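Home Courses Handouts Timetable Contact
Search this site Go

Looking After Interiors, Unit 11: Wood Floors and Damp

Wood takes in moisture from the air and gives it back. A floor is never quite still, and most faults you will be asked to look at start with that movement. Boards swell across the grain far more than along it. Read the Bretton notes before the session if you missed September. 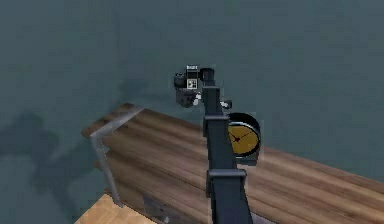 1. Why small pieces behave well

A wide plank moves as one piece, so the gap at its edge can be large. Short pieces share the movement over many joints. Parquet also turns the grain from one piece to the next, and the floor as a whole grows less in any one direction. It still needs a gap at the wall – we allow 13 mm in the Firen house, hidden under the skirting.

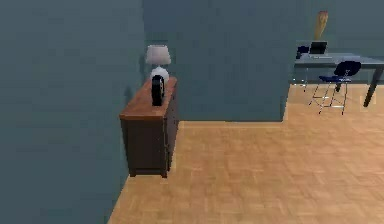

Abrehet Hadgu
Tutor, Floors and Joinery

2. Reading the damage

Cupping means the edges of a board stand higher than the middle. The usual cause is damp from below. Crowning is the reverse, and often comes from sanding a cupped floor too soon. Leave it to settle for up to 30 days and take readings in the same spots each time.

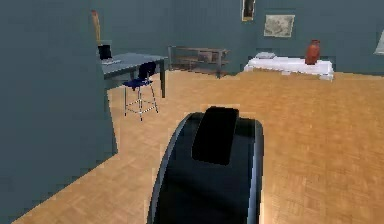

Fig. 3. Herringbone or basket-weave: short pieces in a light-brown parquet floor.

3. Cleaning

Sweep first. Use a cloth that has been wrung out hard, and work with the grain where you can. Standing water gets into the joints and loosens old glue. Kidus Feyisa will show wax repairs in the next unit. 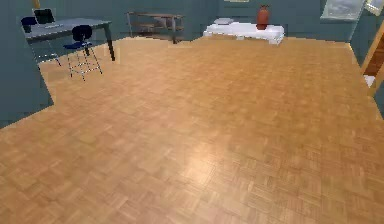

Fig. 4. Basket-weave parquet, with the grain changing direction from square to square.

For next time: draw a plan of one floor at home and mark the grain. Bring it to Natnael Belay.

1,162 views 11 comments Share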